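The great paperwork clear-out

I have lived in Plomadville for nine years and in that time I have thrown away, as far as I can tell, not one single bit of paper. Gas bills from two flats ago. The instructions for a toaster I gave to my sister. A birthday card from a dentist! So when the bottom drawer of the sideboard finally refused to open in March (it was jammed shut by its own contents, I had to go in with a fish slice) I decided enough was enough.

I rang Marisol Zepeda, who I used to share an office with and who is the tidiest person I've ever met, and asked her where on earth to begin. She said to tip the lot on the floor and not to read anything. Just sort by who sent it. Bank, council, doctor, work, everything else. I managed the tipping. I was very bad at the not reading, and lost most of an afternoon to a bundle of letters from my aunt in Sestidville, all of them about her knees and the neighbours' hedge.

Then you have to decide what stays. I kept anything to do with the house, anything to do with tax, and my pension bits, which I still don't understand. Bank statements I get on the computer now, so out they went. I did the shredding in front of the telly over a week or so, and my little shredder kept overheating and sulking, so I'd feed it a bit and then make a cup of tea while it cooled down.
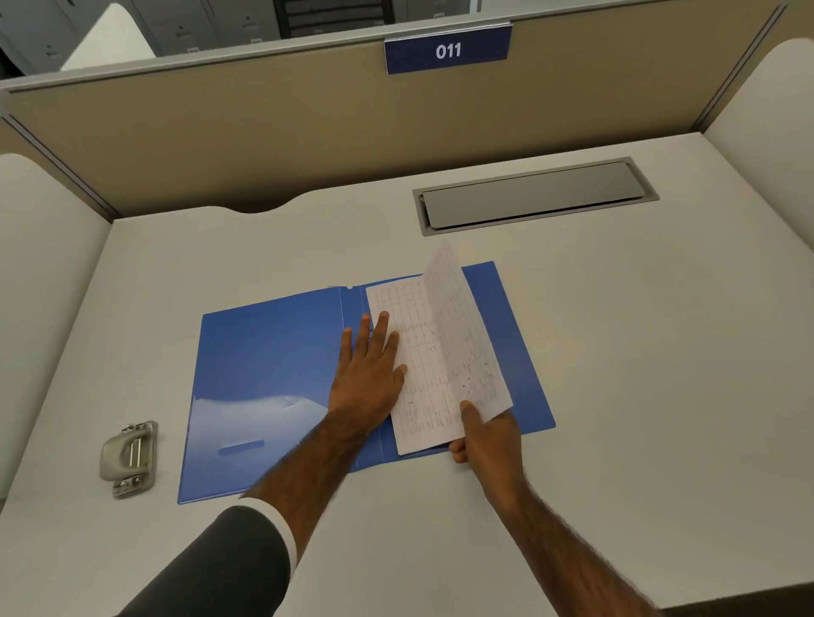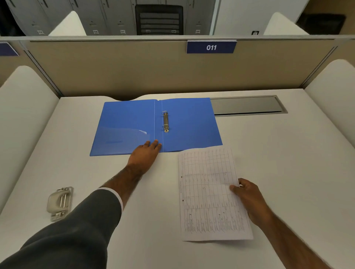
Desk 011 and the blue folder.

What I've ended up with is one folder per subject and a rule that new post gets opened standing up, next to the recycling. If I sit down with it I'm lost, it goes under the fruit bowl and there it stays until Christmas. I also write the year on the front of each folder in big felt tip, which looks a bit like primary school but I can find my boiler certificate in seconds now, and I have done so several times just to show off.

Money spent: £9 on folders and dividers. Money found: a premium bond from when I was little, and a gift voucher for a garden centre that has since turned into flats. I'm still cross about the voucher.

Next up is the loft, where there are boxes I haven't opened since I moved in. Marisol has offered to come round and hold the ladder. I've told her I'll think about it after the summer.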